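Recording demos for a pick-up skill, wrist camera only

Written up after the October round at Clekodside because people keep asking me for the steps. Quick version, I'm between sessions. Suqin Meng did the original protocol, I've just added the bits we got wrong.

What you need before you start

The robot, charged. Teleop rig paired. Skureo running on the logging machine, with at least 420 GB free – check this, don't guess. A list of start positions, printed. Someone to call out the episode number so the operator doesn't have to look away.

Step 1. Check the clock

Open Skureo, look at the offset between the arm log and the camera log. Should be under 8 ms. If it's over, restart the camera process first, then the arm process. Never the other way round, you'll get a negative offset and the export will throw the lot out.

Step 2. Warm up

Open and close the hand 19 times, slow. Yes all of them. The first few closes of the morning come out stiff and the model learns stiff. We binned a whole tray of Tramine demos over this.

Step 3. Look at the wrist view

Before any recording, bring the hand to the start pose and have a proper look at what the camera gets. Not the room camera, the wrist one. It's the only view the policy will have so if you can't tell what's going on from it, neither can the policy. 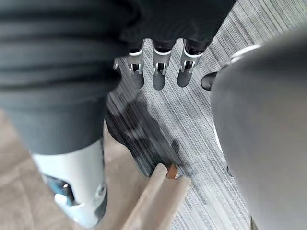 Exposure next. Lock it. Auto exposure is fine for watching and useless for training, becuase it shifts every time the arm comes down and you end up with the same carpet in five different greys. Set it with the hand at the height it'll be working at, with its own shadow on the floor like you get on the stripes here, then leave it alone until the session ends. Pale floor can blow out a bit, I don't mind that. Losing detail in the dark patch under the fingers is worse. Write the value on the sheet.

Step 4. Record

One episode is one attempt. Start from the printed position, wait for the call, go. Keep the approach smooth but don't dawdle – long hovering teaches hovering. If you fumble and recover, keep it and tag it "recovered". If you fumble and give up, tag it "fail" and keep that too. Don't delete anything at the rig.

Change the start position every episode. Not a tiny nudge, a real change. Turn the object as well. Zhiqiang Cui swaps operators halfway through a session and I've started doing the same, the model was picking up my habit of coming in from the left.

Step 5. Tag while you remember

Tags are in the right hand panel: clean, recovered, fail, junk. Junk is for dropped frames or somebody walking into the arm, nothing else. A bad grasp is not junk.

Step 6. Export

Stop logging, wait for the green line, then export to the Shao folder. Check the episode count against your sheet. Our last full set came to 1257 episodes and the sheet agreed, first time ever. If yours doesn't match, look for a double start – same start position, one very short file.

Then watch ten at random from the wrist view, full speed, no skipping. Any where the fingertips are out of view at the moment of contact get pulled into a seperate folder. We still train on those, but later and with a lower weight. Settings for that are in Suqin's notes, page two.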